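The greengrocer who sells by the season

The shop stands at the lower end of the market street in Trullent, between a shoe repair and a closed bank. It has only one window. When I come at half past seven in the morning, the owner is already carrying crates from the back, and she asks me to wait until the onions are in their place. "Onions first," she says. "They are heavy, and later I have no strength for them."

She is in the trade for 20 years, the first part of them as an employee of Henriques, the wholesale house near the railway. She remembers that time with respect. Her work was to open the crates which came in the night and to say which of them may go to the shops and which must go back. "You had two minutes for a pallet," she says. "I learned to use my nose before my eyes. A bad peach at the bottom, you smell it when you lift the lid."

I ask her why she left a safe job. She thinks for a while and arranges the paper bags. The reason, she explains, was a small one. In her last winter there she noticed that she did not know any person who ate the fruit. She knew drivers and she knew invoices. When the shop in Trullent became free, she signed the lease in May and opened with a borrowed scale.

The first year was difficult. People came in and asked for strawberries in November, and she did not have them. Some customers went out again without a word. Her family advised her to buy what everybody buys. She did it for a few weeks and was unhappy with the taste. "I sold tomatoes which I did not want to eat at home," she says. "It is not a crime, of course. But I was ashamed when people said thank you."

Today she buys most of her goods from growers in the Vanari valley, and the rest from her former employer. In the summer the shop is full to the door. In February there are cabbages, roots, stored apples and citrus from the south, and she does not apologize for it.

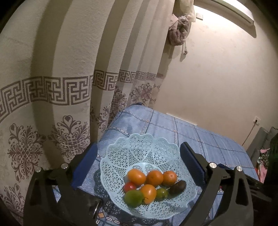
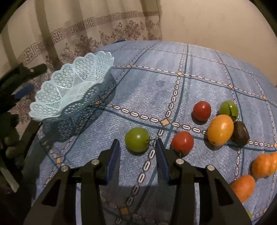 Food & Home

We speak about how people keep fruit in their houses, a subject on which she has strong opinions. The refrigerator, in her view, is used too much. Peaches and plums that are still hard should stay on the table until they give a little under the thumb, and only then should they go in the cold. Berries are different. They must be cold from the beginning, and they should be washed just before eating. "People wash them in the evening to be practical," she says, "and in the morning they have mold."

Bananas she keeps away from everything else. Apples too, because they make their neighbors ripe too quickly. If a customer has a hard avocado and a dinner on the next day, however, she puts an apple in the same bag and does not charge for it.

Does she get angry when customers press the fruit? She laughs. There was once a sign in the window, she tells me, asking them not to touch, and it helped for exactly as long as it was new. Now she prefers to ask what the fruit is for and when it will be eaten. For a cake she gives the soft pieces, at a lower price. For a child's school bag she looks for something small and firm. This conversation takes time and the line gets longer, but she says that the line is also a conversation, and that many recipes have gone from one person to another between the door and the scale.

Her orders she writes by hand in a green notebook. Last year she tried Fitent, a program for small shops, which was recommended to her by the owner of the bakery. She found it well made. But it wanted a number for each product, and she had given 444 to the yellow plums and could never remember it when someone was waiting. The notebook came back under the counter after a month.

About the future she speaks with care. The lease must be renewed, and the rent in the street is rising. Two growers in the valley want to stop, and their children have other professions. She has started to buy the pears of one of them while they are still on the tree, so that he has the money before the harvest and can pay for help with the picking.

At the end I ask what she eats herself. In the morning an orange, she answers, when there are oranges. In the evening, whatever was not sold. Then a man comes in and wants to know if the apricots have arrived, and she tells him to come again in nine days, after four o'clock, and to bring his own bag.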